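Samomus Home Viewing Forum
Board: Television on Disc
Topic: Plilturen, Complete Second Season — is the new set an improvement?

Posted by t_beyene
I would like to invite comments on the reissue of the second season of Plilturen, released by Sodala in July. The previous edition, from Vieira, has been out of print for several years, and members have asked whether the new set justifies replacing it. I have now viewed all 10 episodes. The picture is clearly sharper in daylight material. The night sequences in episode 7 remain soft, and I do not believe a better source exists. The commentary tracks from the earlier release have been dropped without notice on the packaging.

Posted by SRivadeneyra
Thank you for opening this topic. I must disagree with the first point. The harbor episodes have been brightened to a degree that the original broadcast did not have. I compared the opening of episode 3 on both editions, and the gray morning light is gone. Viewers coming to the series for the first time may not object. Those who know it will.

Posted by t_beyene
The broadcast was made for older television sets and was rather dark for that reason. I would not treat it as the reference. The director's notes, reprinted in the Sodala booklet, state that the harbor was meant to look "cold but readable."

Posted by SRivadeneyra
The notes were written before filming began. They describe an intention, and the finished episodes were graded differently. I maintain my view.

Posted by benkirane_s
Members may wish to know that the set is limited to 2000 copies. Mine is numbered 215. The discs are held in card sleeves, and one of mine arrived with a light scratch. Sodala replaced it within two weeks on receipt of a written request. The replacement played correctly.

On the question of the season itself, I continue to regard the trial storyline as the weakest part of the series. Three episodes are given to testimony the audience has already seen acted out.

Posted by Nivaldo Magalhães
I cannot agree about the trial. The testimony differs from the events in small ways, and the final episode depends on the viewer having noticed. The clerk changes the hour of the fire twice.

May I also ask whether the subtitles have been corrected? On the Vieira edition they ran late from episode 5 onward.

Posted by t_beyene
The subtitles are now in time throughout. Two lines in episode 9 are still missing, both during the ferry scene.
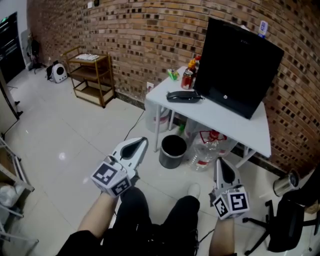

Posted by D. Nogueira (moderator)
Members are reminded that plot details from the third season should be kept to the topic opened for that purpose. One reply has been moved accordingly.

With regard to the commentaries, I wrote to Sodala and was informed that the rights remain with Vieira. Owners of the earlier edition are advised to keep it.

Posted by SRivadeneyra
I am grateful for the clarification. I shall keep both sets and watch the older one.

Posted by Nivaldo Magalhães
Is the price the same for orders placed through the Samomus shop? The listing shows no figure at present.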